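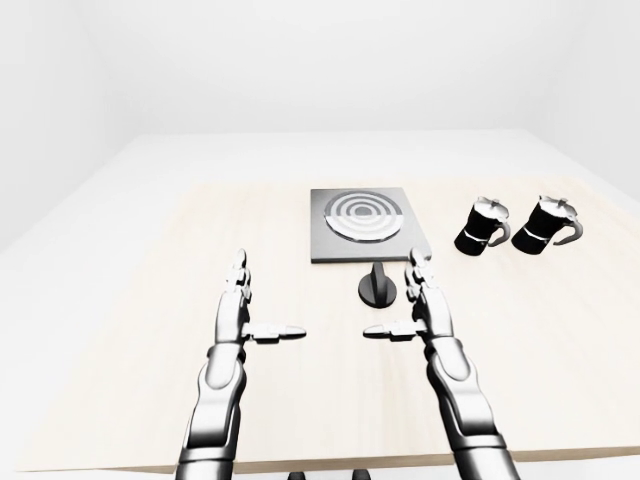 The Rulebook on the Kitchen Wall

I make terrible coffee. I've been making it for most of my adult life, with no training and no supervision, and not one person has ever asked me to prove that I know which part of the pot gets hot. So it was a bit humbling to spend a morning in April at Tristlow, reading the rules a pair of robot hands has to follow before it's allowed anywhere near a burner.

Tristlow is a small outfit that tests household robots for other companies, and almost all of its testing starts in a simulated kitchen called Mushi. A table, white walls, something to cook on, something to cook with. I was expecting, I don't know, cabinets? A fruit bowl? But the plainness is a rule too (number 3, if you're following along), and it says that a first test should contain the things the task needs and nothing else. The clutter comes later, and from what I hear it comes in quantity.

The rulebook is called Alum. It has 12 rules and fits on 2 sheets of paper, which are taped up next to the sink in Tristlow's very real and much messier kitchen. I read it standing up, while waiting for the kettle.

A lot of it sounds like my mother. Don't reach across a hot plate. Turn the handle away from the heat before you pick the pot up. Treat every burner as hot until you've been told it isn't. I laughed at that last one, and then remembered the mark on my left wrist.
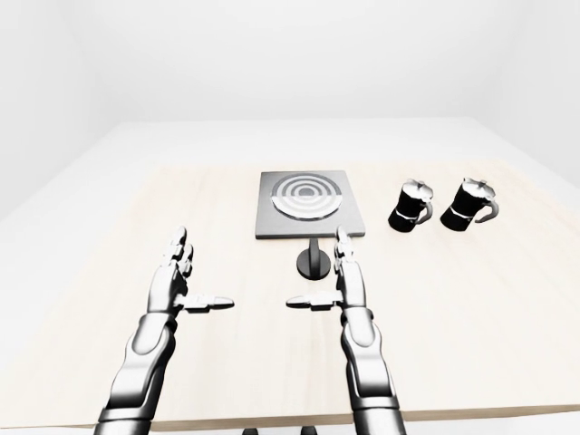 Start Where Everyone Can See You

The rule I kept coming back to is the first one, the starting pose. Every run opens the same way, with both hands raised and open, fingers up, thumbs pointing in toward each other, and nothing in either palm. It looks like somebody about to measure a fish! I asked what it was for and got a long and very patient answer, of which I wrote down the good bits.

If every run starts from one pose, you can compare them. You can also tell right away when a run has begun badly, say with a finger already resting on a pot. Before Alum, the testers each had their own favorite way to set things up, and when a company called Stenisis sent in its software for a coffee-making test, two testers ran it on the same day and came back with completely different scores. They spent a week arguing over whose was right. The starting pose was written down soon after.

Then there's the number of runs. Alum asks for 1,000 in Mushi before anything gets tried with real metal and real water, and the failures have to be kept along with the successes. All of them, even the silly ones. (I was shown a list of the silly ones. "Lid removed, location unknown" was my favorite.)

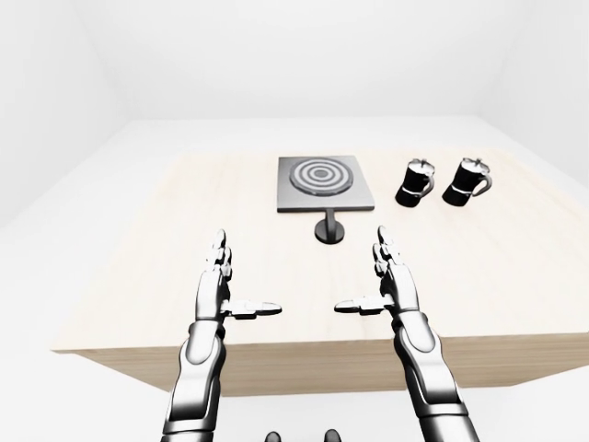 The starting pose in Mushi: hands open, hot plate at the back, two moka pots off to the right.

What I hadn't thought about is how much of a rule like this is just vocabulary. What counts as touching? When is a pot "on" the plate, if its base hangs over the rim? Alum says the whole base has to sit inside the outer ring, and a pot that lands halfway is a fail even if the coffee would probably have come out fine. I put mine down halfway all the time. I'd have flunked by breakfast.

The two-pot setup has its own bit of fuss. With a pair of pots that look alike, the instruction has to say which one, and it has to say it from the robot's side of the table. "The pot nearest the hot plate" is allowed. "The first pot" is not, and neither is "that one," which rules out nearly everything I've ever said in a kitchen.
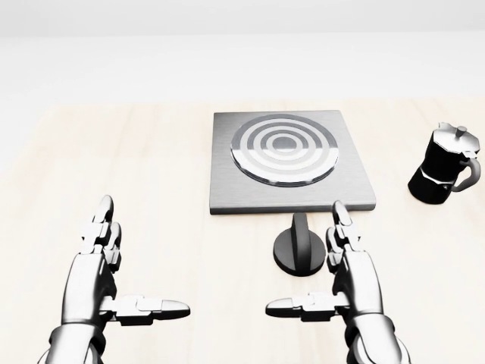 Simulation still: Tristlow / Mushi

Rule 11 is the one they still fight about. It says a robot that isn't sure should stop, put down whatever it's holding on clear table, and wait. Sounds sensible. But a stopped robot next to a pot on the boil is its own kind of trouble, and half the testers want the rule to say that the heat goes off first. The other half think that sending a confused robot toward the controls is asking for it. I went back and forth on this the whole drive home. I think I'm with the heat-off people, though I'd want somebody to show me the runs.

There's a new draft of Alum going around, with a longer section on handles and a first try at a rule about steam. Stenisis has asked for a copy so its own people can mark it up, and I asked for one as well. Mine's on the fridge now. So far I've managed the handle rule and the one about clear table, and my outer-ring record is pretty poor.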